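Bin picking task, wrist cables catch on divider during transfer to second compartment
Posted in Student Projects > Manipulation
Asked 23 February 2020 by kesis_lab

Our senior project is a two-compartment picking task: take mixed items out of one side of a gray bin, place them in the other, then reverse. Software is the Rurnent planner with a top-down grasp detector. The score is based on completed transfers in a timed run.

Over 103 attempts we logged 65 completed transfers. Most failures are bad grasps, which we expected. The ones I am asking about are different. The arm stops with a force limit fault while moving over the sloping divider, with the item still held. It has happened in 3 separate runs, always when the target was in the left half of the bin.

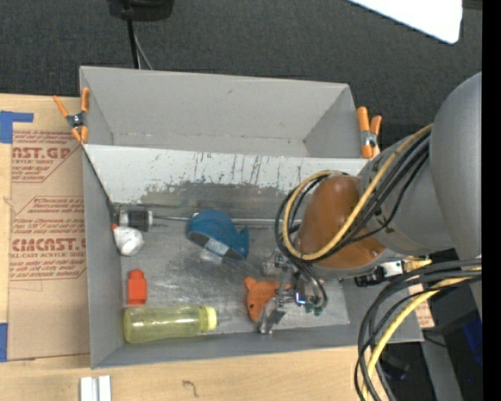

Larger compartment with the current item set, arm reaching in from the right.

The yellow cable and the black bundle loop out on the left side of the orange joint cover. The planner's collision model includes the arm links and the gripper, nothing else. Raising the force limit is not allowed under the course rules. Should I add the cables to the collision model, or reroute them? The final demo was moved up from November, so I can't rebuild the wrist.

Setup notes, in case they matter: the bin edges are held with two spring clamps, and the clamps are not in the model either.

anghel_t
Accepted

Do both, cables first.

Your loop is wider than the wrist needs. Move the last joint to each end of the range the planner is allowed to use, and mark how much cable it takes up. Keep that much plus a small margin. Tie the rest back along the gray link with hook-and-loop straps. Do not use zip ties pulled tight at the joint, they will wear through the jacket.

Then limit the last joint in the planner. With a two-finger gripper, a grasp turned by 180 degrees is the same grasp, so you can discard whichever one swings the loop toward the divider. This costs very little and removes a lot of odd wrist poses.

For the model, attach a plain cylinder to the wrist link, sized to the loop at its widest. Do not try to model the cable shape. If the planner then fails to find paths near the walls, shrink the cylinder until it does and accept the remaining risk.

Add the clamps as boxes. Make them taller than the handles.

cuvport_user
Had the same fault on a different arm. I raised the transfer height by 3 inches and it went away. Slower cycle, but we had time to spare.

rig_and_bracket
Raising the height treats one case only. If the loop hangs below the wrist it can still touch a wall during the pick itself, and the fault will show up there.

Before changing anything, plot the force reading against the tool position for the faulted runs. A cable snag normally ramps up as the arm moves away from the snag point. Hitting the divider with the held item gives a sharp step. Long items are worth checking separately. A thin rod gripped near one end can extend well past the fingers, and your model says it carries only the gripper. If the faults are steps, attach the held object to the collision model and leave the cables for later.

kesis_lab
Plotted it. Two ramps and one step. The step was the rod. Straps are going on first, then the 180 degree filter.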